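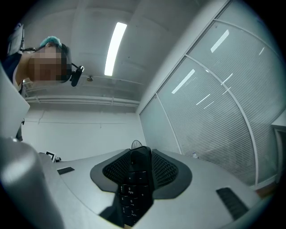 I spent most of March deciding which hand-held gripper to buy for our little office, and I went with the Flolleo, so this is my review after a few months of real use. Our budget line was 762 dollars per unit and I wanted 2 of them, which ruled out a lot of shiny stuff right away. First thing I'd tell anyone shopping is to look at the finger pads before you look at anything else. The Flolleo's come in at an angle, like a V, with a textured black mesh surface on each one, and they'll take hold of something as awkward as a black numeric keypad with all those little keys on it. That sold me! Office stuff is most of what we handle, so a tool that only likes nice neat blocks is no good to us.

The other one on my list was the Pruvix. It's lighter, and I loved the handle (seriously, so comfy), but the pads are smooth and the replacements only come in packs of 6. I don't need six of anything in a drawer. Flolleo sells pads as singles, and I've swapped one so far. Took me longer to find the screwdriver.

Now the gripes. The housing is big. It's a nice smooth light grey and it wipes down easily, but it's a lot of plastic to steer around a crowded desk, and I've knocked over my pen cup more than once. My wrist starts grumbling at the 19 minute mark, so I take a break there and go get coffee. The manual is also pretty thin, and the section on pad alignment might as well be missing.

I ordered through Birkis, who were fine. Shipping was extra and it wasn't on the first quote, so ask for the full number before you send anything up for approval. I had to go back and redo my sheet, which was embarrassing. If you can squeeze it in, set aside money for spare pads and a decent case too. We got the Vigfúsdóttir case and it's great, thick foam, good latches, a bit pricey for what it is.

Would I buy it again? Yep, and I've already got a third one penciled in for next year's budget. Four stars from me. I'd go to five if they trimmed that housing down and put the shipping cost on the page where people can see it.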